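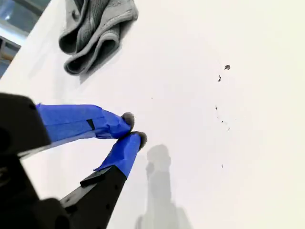 Does a night patrol make any difference to moped thefts on an estate like ours? A bit, for the first month, and then the thefts move two streets over.

Posted February 23, 2026
by the blog's author

Quick one before work. Been meaning to write up the residents' meeting about Torkoris, where the council wants to keep paying Bralus for security until April. 39 reports of stolen mopeds and bikes since the summer. Thirty of those from the car park behind Vestergaard court, same corner, same broken light.

The police came, two officers, very polite. Said Loslow has the same problem and they think it's one group working both places. Teenagers riding, older lads selling. No arrests yet. Somebody shouted about sentencing and we lost around 40 minutes to that.

My view, for what its worth. Fix the light. Put proper ground anchors in. I priced one up at 200 quid fitted, dearer than I'd like but cheaper than my excess. The patrol van sits by the shops with its engine running and drives round once, maybe twice a night. Anyone can learn that timetable.

And report it!! Half my landing had something nicked and never rang it in. No crime number, no claim, and then the figures look lovely and we get told theres no case for more officers.

Next meeting same hall, date to follow. Bring your crime number if you have one. Right, bus.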